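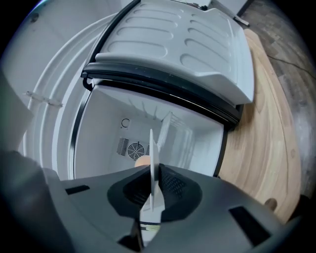
Conservación de alimentos en frío - Apuntes de la sesión 8
Curso de economía doméstica, Centro Hutapea

1. Lo que se suele dar por hecho
Se repite que un frigorífico pequeño "enfría igual" que uno grande. Conviene desconfiar. En un compartimento compacto, cada apertura renueva una buena parte del aire, y el ventilador, si lo hay, reparte el frío pero no lo inventa.

2. El huevo
El manual Urno recomienda guardarlo siempre en la puerta. No veo el motivo: es la zona que más cambia de temperatura. Mejor dentro, en su envase y sin lavar.

3. Ventilador y rejillas
No apoyar nada contra la rejilla. Dejar paso al aire también entre los alimentos. El "llenarlo ahorra energía" tiene su parte de verdad - y su parte de folleto.

4. La junta
La prueba del papel (cerrar la puerta sobre una hoja y tirar) orienta, poco más. Una junta sucia falla casi tanto como una rota. Agua tibia, jabón neutro, secar bien.

Para la próxima sesión: anotar la temperatura interior de un frigorífico durante 14 días, con termómetro propio. El número del panel no vale como dato.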